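A worktop ought to be allowed to get old

9 views on the home: surfaces
December 9, 2018

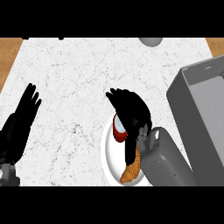

White marble with fine grey and charcoal veins.

When we bought the house in Busalthorpe the kitchen had a marble slab let into one end of the counter, put there by whoever lived in it before the people we bought it from. The survey listed it under defects. "Stone section of worktop stained and etched, consider replacement." I have been considering replacement for eleven years and I am still against it.

The slab has a dull ring where a lemon was left cut side down. It has a chip on the front edge, and a brownish patch near the wall that was there before us and which I put down to tea. Pastry does not stick to it. It is cool in the morning even in June. Every few months I wash it with soap and hot water and dry it with an old towel, and that is all the care it gets.

Last spring we had the rest of the kitchen looked at, mainly for the sake of the drawers, two of which no longer opened. I went to three showrooms. In all of them I was asked fairly early on what I wanted the surfaces to be, and in all of them, when I said I would keep the marble and might like more of it, I was advised against it. At Sendora the advice was kindly given. The saleswoman said marble was lovely to look at but that customers came back upset. At Mondal they had a leaflet on it. The leaflet had a table with a row for each material and a column for each kind of harm: heat, acid, oil, knives, knocks. Marble did badly in most columns. Quartz composite did well in nearly all of them, and by chance quartz composite was what they sold.

I don't think anyone was trying to cheat me. The table was accurate as far as I could judge. My complaint is with the headings. Each column asked whether a material could be marked, and a mark was taken to be a failure wherever it appeared. There was no column for what a surface looks like once it has been marked five hundred times, or for whether it can be put right, or for how long a person might go on wanting it.

These are separate questions and they have different answers. A laminate top resists lemon juice perfectly well. If you put a hot pan on it, though, it blisters, and a blister in laminate is there until the laminate goes. Oiled beech marks if you look at it, and can be sanded back on a wet afternoon by anyone with a sheet of paper and a block. Marble etches, then goes on etching, and after a few years the new marks fall among the old ones and can't be told apart. A stainless steel top is scratched all over within a month and from then on looks the same for as long as the building stands. Anyone who has worked in a café knows this about steel. I have never heard a cook say that a steel bench was ruined.

What we have been taught to want is a surface that stays as it was on the day it was fitted. I think this is a poor thing to want, and I think it costs us money.

Take the money first. A neighbour in Flidau, where we lived before, had a black gloss top put in for 4,000 pounds. It was handsome. She wiped it several times a day, and it showed each wipe. After a while a hairline scratch appeared by the sink, and from then on the scratch was the only thing about the kitchen she could see. She had it repaired, and then she could see the repair. Six years on the whole lot went into a skip, cupboards too, as the new top would not fit the old units. Nothing had stopped working. If the same scratch had been made in my slab I would not have found it with a torch.

People tend to answer that this is a matter of temperament, and that some of us mind a scratch and others don't. I accept that up to a point. But I notice that the same people who can't bear a mark on their counter will pay extra for a farmhouse table with knife cuts in it, and like stone steps to be worn in the middle. They don't mind wear. They mind seeing it start. With the table and the steps someone else has been through the first few years on their behalf.

The first few years are bad, I admit. New marble is a nervous thing to own. It arrives polished, a glass of wine leaves a mark on the first evening, and the mark is the only one there. I would tell anyone buying it to have it honed, so that there is no shine to lose, and then to use it hard straight away. Roll pastry on it, cut a lemon and let the juice run. The sooner it has thirty marks the sooner you will stop looking for them. A friend of my mother's used to drop a new saucepan lid on the floor on purpose when she got it home, and I thought this was mad when I was a child.

There is a fair argument on the other side about hygiene. Stone is porous, the argument goes, and so things soak in that ought not to. I would not cut raw chicken on marble, but I would not cut it on anything except a board that can be scrubbed, and I would say the same to the owner of a composite top. Beyond that, a clean cloth and hot soapy water have served. I do not own a special spray for the slab. The fitted-kitchen trade is very fond of sprays, sealers and wipes, and it seems odd to me that the surface sold as needing no care should come with a box of things to care for it with.

There is also the question of selling the house, and this I find the most depressing argument of all. I was told more than once that buyers like to see a flawless top. No doubt they do, for the length of a viewing. It means asking a family to live for ten or fifteen years with a kitchen kept nice for somebody they have never met, who will quite likely rip it out. Half the kitchens in our road have been replaced within a year or two of a sale. The skips stand outside for a fortnight with good cupboards in them. I have had two very decent drawers out of one.

I should say something about the quarrying, as it would be dishonest to leave it out. Marble is heavy, it is cut out of hillsides and much of it travels a long way. If you buy a new slab, tire of it and break it up in eight years, you have done worse than your neighbour with her laminate. The case for stone only holds if you keep it. That is true of most things that are well made and expensive to make, and I'd like to see it said in the leaflets. A second-hand slab is better still. Monumental masons sometimes have offcuts. So do the yards that clear out old dairies and fishmongers, and there the wear is included in the price, which is usually low.

It has been suggested to me that I am making a virtue of slovenliness, and I would like to deny it. The slab is clean. I wipe it after every meal. I am only saying that clean and new are two different conditions and that we have let the one word do for both. A scrubbed pine draining board, gone grey, is clean. A doorstep is clean if it has been washed, whatever its shape. My grandmother's bread board had a hollow in it you could have kept soup in, and she would have been very short with anyone who called it dirty.

The same confusion runs well beyond kitchens. Telephones are sold in glass and then put at once into rubber cases, so the glass is never touched by the person who paid for it. Sofas are bought in pale cloth and kept under throws. I have sat in a car whose seats still had their plastic on after four winters. In each case something was chosen for how it looked, and then it was hidden to keep it looking that way. I would sooner have the thing itself with a scuff on it. I would also like manufacturers to think harder about how what they make will look halfway through its life, as that is how it will look for most of the time we own it. Leather-workers think about this, and so do the people who make good boots. Kitchen firms seem to think only as far as the photograph.

In the end we had the drawers mended by a joiner and spent the rest of the money on the roof. The beech part of the worktop has been sanded and oiled. The marble is as it was, except for a new mark in the shape of a jar base, which I made in October with a batch of pickled onions. I was annoyed for a day or so. I had to look quite hard for it this morning in order to mention it.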